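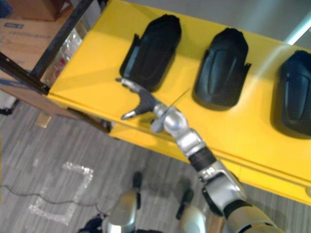
My father kept wicket for a works side in the Midlands, and long before I understood the game I understood his kit bag, which lived at the foot of the stairs and smelt of linseed and old grass. I think of that bag whenever I see moulded black plastic, three pieces set out in a row on a yellow table, say, each with a rounded back and raised ridges and a tab flaring out near the lower end. To me they look like something a wicketkeeper ought to be strapping to his shins, and I have to remind myself that most of the world goes through life without wanting to put a pad on everything. It is an affliction, I suppose, and it comes of spending every summer of my childhood behind the stumps of somebody else's match, sitting on a rug with a flask and being told to watch the keeper. Everybody else watches the ball, my father would say, and so they miss the best of it.

I went back to watching the keeper this August, at a ground I hadn't visited since I was a girl, and the keeper I went to watch was Kanchan Nigam. If you follow the women's county leagues you may already know the name, and if you don't I hope you'll bear with me, because she is well worth an afternoon of anybody's time. She is small and rather still, and she talks without stopping. She talks to her bowlers, to the slips, to the umpire at square leg, and quite often to the batter, whom she will ask (perfectly kindly) where she got her shoes.

"I can't do it quietly," she told me over a plate of egg sandwiches at the tea interval. "I've tried. I had a coach who wanted me to keep quiet and concentrate, and I dropped three in a morning. Talking is how I concentrate. If I go silent, something's wrong and you should probably send me home."

She took up the gloves in 2000, when she was eleven, in the way so many keepers do: the girl who was meant to do it had gone on holiday. The gloves were too big and the pads came up over her knees, so she had to run to the other end stiff-legged, like somebody wading. She let through a great many byes that day and remembers none of them. What she does remember is a stumping off the very last ball, a leg-side one, which she swears she did with her eyes shut.

I love a leg-side stumping more than anything in sport, and I'd like to take a moment over it, if I may. The ball goes down past the pads. For an instant the keeper loses sight of it altogether, hidden as it is behind the batter's body, and she has to move across on trust and put her hands where she believes it will arrive. Then she has to bring them all the way back to the bails before a foot can come down. When it is done well you hear a little click and see the fielders' arms go up, and half the crowd turns to the other half to ask what happened. I have seen grown men miss it while unwrapping a sausage roll. My uncle missed two in the same match and never forgave the sausage roll.

Nigam did one on the afternoon I was there, standing up to a medium pacer who swung the ball more than was polite. The batter had made 40 and looked thoroughly at home, driving through the covers with one of those lovely unhurried follow-throughs that finish up over the shoulder. Then came one down the leg side, a half-step forward, and off she went to the pavilion looking as if she'd been called away to the telephone. Nigam talked to her most of the way. I asked afterwards what she'd said.

"I told her it was a good knock," she said. "It was. I'd been watching it from closer than anyone."

That closeness is what she keeps coming back to. A keeper spends more time within arm's reach of the opposition than with most of her own side, and she learns things from it. She can tell from the way a batter taps the crease whether she's about to hit out. She can tell from the breathing, too, which sounds like nonsense until you have stood there in pads on a hot day and listened to somebody trying to get through the nineties. Nigam passes these things along to her captain by means of a tug at the left glove or the right, and no, she wouldn't tell me which means what.

She is 36 herself as near as makes no matter, and her knees have begun to speak up. Squatting for a whole innings is a hard thing to ask of anybody, and she has been asking it of hers since she was in primary school. In the winter she does her exercises in the hallway while the kettle boils, and she has given up netball, which she misses. She has also started to bring on her successor, a girl of 18 with very quick hands and, it pains her to report, hardly a word to say for herself.

"She's better than I was," Nigam said. "Her feet are lovely. I told her she's allowed to chat, and she nodded at me."

They practise together in the evenings after work, with a tennis ball and the brick wall behind the scoreboard. I stayed on to watch them at it once the match had been won and the boundary rope wound in. The older woman threw and the younger one took, left and right and left again, low down, with that soft giving of the hands that my father used to call catching an egg. The light was going a bit by half past seven, and there was a smell of onions from the clubhouse, where somebody had got the griddle out.

I should have started for home well before that, having a long drive and a dog to let out. But Nigam had begun throwing them down the leg side, with a folding chair put in the way to stand for the batter, and I wanted to see the girl get one. She missed the first, and the next she took and fumbled. The one after that went into her gloves and across to the wicket in a single movement, and the bails came off, and from behind the folding chair I heard her say, quite distinctly, "Howzat."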